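Public Purchasing and State Assets
Unit 6 handout: How a state picks a bank for its cash

Read this before class. Bring a printed or saved copy, since we will mark it up together. The problem set is at the end.

1. What the unit covers

Every state collects money before it spends it. Taxes arrive in lumps, federal grants arrive on their own schedule, and payroll goes out on fixed dates. Between those dates the money has to sit somewhere. The office in charge (usually a treasurer, in some states a comptroller or a finance department) signs contracts with one or more commercial banks to hold deposits, process payments and report balances.

In Unit 5 we looked at how a state buys goods: trucks, paper, road salt. Banking services are bought under many of the same rules, but the thing being bought is harder to describe and the prices are harder to compare. This unit goes through the process from the first notice to the signed contract.

2. Terms

Depository bank: a bank approved to hold public deposits. Approval usually requires that the bank be chartered in the state or have a branch there, and that it meet capital rules.

Collateral: securities the bank pledges to cover public deposits above the insured limit. If the bank fails, the state has a claim on the pledged securities.

Request for information (RFI): a notice asking firms to describe what they could offer. It does not lead directly to a contract. Firms answer for free and are not bound by what they say.

Request for proposals (RFP): a formal notice with requirements, a deadline and scoring rules. Answers to an RFP can be accepted and turned into a contract.

Earnings credit: an allowance the bank gives on balances left in an account, used to pay down service fees. It is not cash and usually cannot be withdrawn.

Compensating balance: money left on deposit with the bank in place of paying fees.

Lockbox: a service in which mailed payments go straight to a bank address, are opened and deposited there, and are reported to the agency.

Sweep: an automatic transfer of leftover balances into an investment account at the close of business.

3. The steps

Step one is a review of the existing contract. Staff pull the account analysis statements and list every service the state pays for, with volumes. This takes longer than people expect. Agencies open accounts over the years and some are forgotten.

Step two is the RFI, which is optional. An office uses one when the market has changed since the last contract or when staff are unsure what to ask for. The answers vary widely. A large national bank may propose to take over everything, including cash vaults and payment cards. A small bank may ask only for the deposits from its own county. Both can be useful to read. The risk is that a firm with a strong answer shapes the later RFP in its own favor. Some states require that all RFI answers be posted before the RFP goes out.

Step three is the RFP. It should have a service list, a volume for each service, minimum requirements, a pricing form that every bidder must use, and scoring weights.

Step four is questions. Bidders send questions in writing by a set date and the answers go to all bidders at once. A private phone call to a bidder during this period can void the whole process.

Step five is scoring. A panel reads the technical sections first, without the price forms. Prices are opened later and scored by formula.

Step six is interviews with the finalists, then best and final offers if the rules allow them.

Step seven is award, the protest period and signing. A losing bidder may file a protest, and the contract normally waits until it is settled.

4. A worked case: the Cillness RFP

We will use the same case in lecture and in section. The state treasury's main account was held by Cillness Bank for two contract terms. When the second term was close to ending, the office had 88 accounts open at Cillness, many of them set up for programs that had closed. Wanting Duan, then deputy for cash operations, had her staff match each account to an agency and a purpose before any notice was written.

The office issued an RFI and got answers from Cillness, from a regional bank called Jondero, and from two others. The other two were payment firms with no bank charter. One of them, Skollunine, offered to run online payments for all agencies and to place the cash with a partner bank. The second, Ren, offered reporting software only.

The answers raised three questions for staff.

Should deposits and payment processing be one contract or two? Cillness wanted one. Skollunine could only compete if there were two.

Should fees be paid in cash or by compensating balances? Under the old contract they were paid by balances, so they never appeared in the state budget. Legislators could not see what banking cost. Jianhua Han, who ran the budget side, argued for cash payment on those grounds. The agencies were against it, since they would have to find the money in their own budgets.

How much collateral should be required, and who should hold it? Jondero's answer said that a full pledge held by an outside custodian would raise its price. Cillness did not mention the subject.

The office split the work into two contracts, required fees in cash and kept the full pledge with an outside custodian. Of the 4 firms that had answered the RFI, Ren dropped out at this stage. Cillness and Jondero bid on deposits. Skollunine bid on payments, and so did Cillness.

5. Reading the price forms

A price form for banking services can run to several hundred lines. Most of the lines do not matter. When you get one, sort it by total cost (unit price times volume) and work from the top.

Look out for these problems.

Low price, low volume. A bidder may quote a very low price on services the state hardly uses and a high price on the ones it uses every day. The unit prices look good on average and the total does not.

New line items. A service that was one line under the old contract may come back as several, each with a small fee. Map the new lines to the old ones before comparing.

Minimum charges. A monthly minimum can cancel a low unit price for small agencies.

Rates tied to an index. If the bank pays interest at an index minus a margin, the margin is what you compare. Check whether the bank can change it during the term.

Transition credits. Some banks offer a sum to cover the cost of moving. Count it once, in the first year, and do not spread it over possible renewals.

A short example. Bank A charges 4 cents per electronic payment with no monthly minimum. Bank B charges 2 cents with a minimum of $88 per account. For an agency that sends 1000 payments a month from one account, Bank A costs $40 and Bank B costs $88. Bank B's unit price works out to $20, but the minimum applies. Bank B becomes the cheaper choice only when volume passes 2,200 payments a month. Work this through yourself before section.

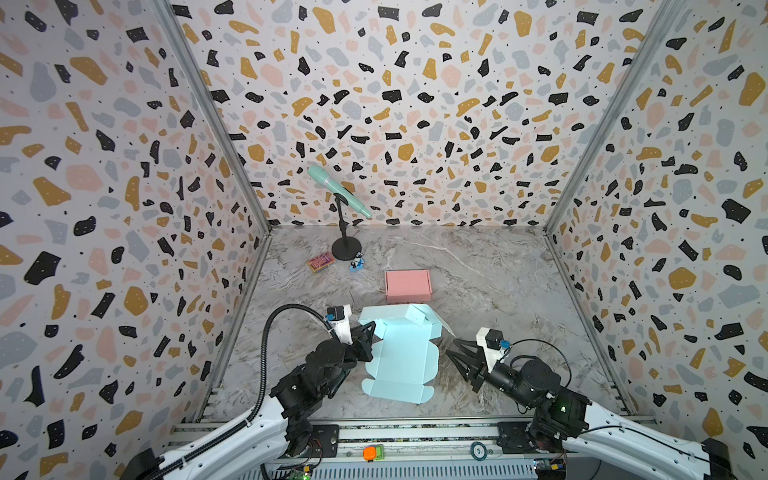 6. Local banks and preference rules

Many states want some public money held close to home. The usual argument is that deposits in a small bank support lending in the same area. The usual answer is that small banks may pay less interest and have fewer securities available to pledge.

There are several ways to write a preference into law. A state can set aside part of its deposits for smaller banks at a fixed rate. It can run a linked deposit program, where a bank accepts state money at a lower rate and passes the savings on to farm or small business borrowers. It can also give extra points in scoring, although this is rare for the main account.

In the Cillness case, Aiguo Xiong, who spoke for a group of small lenders, asked for a set-aside. The office replied that it had no authority to create one through an RFP. The request went to the legislature the next session as a separate bill. Note the difference between what a purchasing office can decide and what has to be written into statute. It will come up on the exam.

7. After the award

A new contract means new account numbers, new check stock, new file formats and new log-ins. Vendors and taxpayers who pay electronically have to be told. Old accounts stay open for several months to catch late items. The office should keep a list of every payment still arriving at the old bank and chase the senders.

Service levels should be checked every month during the first year. The common ones are the time reports are delivered, the error rate on lockbox deposits and the time taken to answer a research request. A service level with no penalty attached is hard to enforce.

8. Reading

Course packet, section 6: Ngọc Lâm, "Paying for Banking Twice." Read all of it.
Course packet, section 7: Lihua Mao, "Collateral Rules and Small Banks." Read the first half. The tables at the back are optional.
The Cillness RFP, service list and scoring pages only.

9. Problem set

a. Redo the example in part 5 for an agency with two accounts at Bank B, sending 500 payments a month from each. Then find the monthly volume per account at which the banks cost the same.

b. List two reasons an agency head might oppose paying bank fees in cash, and write the reply a budget officer would give.

c. Suppose the office had kept deposits and payments in one contract. Which firms could have bid? Use the facts in part 4 only.

d. Draft one service level for lockbox deposits, with a measure, a reporting date and a penalty. Keep it under half a page.

Answers are due at the start of section. Typed, please. Show the arithmetic for problem a.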